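Kitchen > Cleaning > Washing up by hand

Washing up by hand: a few things that save time

Scrape everything first. A rubber spatula does it better than a fork and doesn't scratch. Grease that goes in the bin or the compost caddy won't end up floating in the bowl.

Glasses go in first, while the water is clean, then cutlery, then plates, and the roasting tin last of all. If the water turns grey halfway through, tip it out and start again. Carrying on with dirty water means rinsing twice.

Use less liquid than you think. A teaspoon is plenty for a full bowl. I buy the plain Novia refill and keep it in an old squeezy bottle.

Starch and egg want cold water. Hot water sets them, and you will be picking at the potato masher for ages. Soak porridge pans in cold as soon as they are empty.

For burnt pans, cover the bottom with water, add 2 tablespoons of bicarbonate of soda and simmer for ten minutes. Let it cool and use a wooden spoon on whatever is left. Don't do this with aluminium, it goes dark.

Tea stains in mugs come off with a damp cloth and a pinch of bicarb. Uyên Triệu wrote in to say she uses salt and half a lemon - I tried it and it works, though it takes more rubbing.

Keep wooden boards and knives out of the soak. Wash, rinse, dry, put away. A board left flat on a wet worktop will warp, so stand it on its long edge until it is dry on both sides.

Stand plates and bowls up to drain as well. Water sits in the foot ring of anything left upside down on a flat surface. Leave a finger's width between them if you have the room, and put the big pieces in first so the small ones have something to lean on.

Change the sponge when it smells, and don't wait for it to fall apart. Cloths can go in a hot wash with the towels.

Dried-on limescale around the tap: wrap it in kitchen roll soaked in white vinegar, leave for an hour, wipe off. Keep vinegar off marble and other natural stone.

17 comments | 200 shares

Contact us | © Trusik Home | Back to top

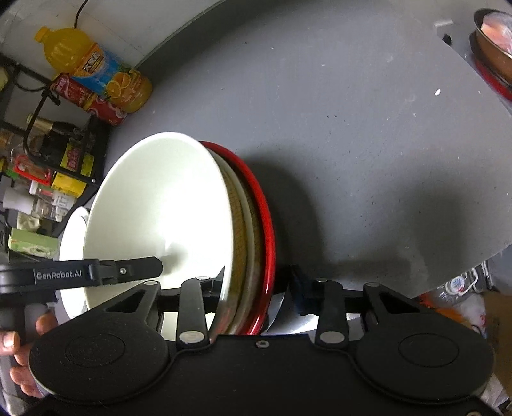 Bowl and plates stood on edge on the worktop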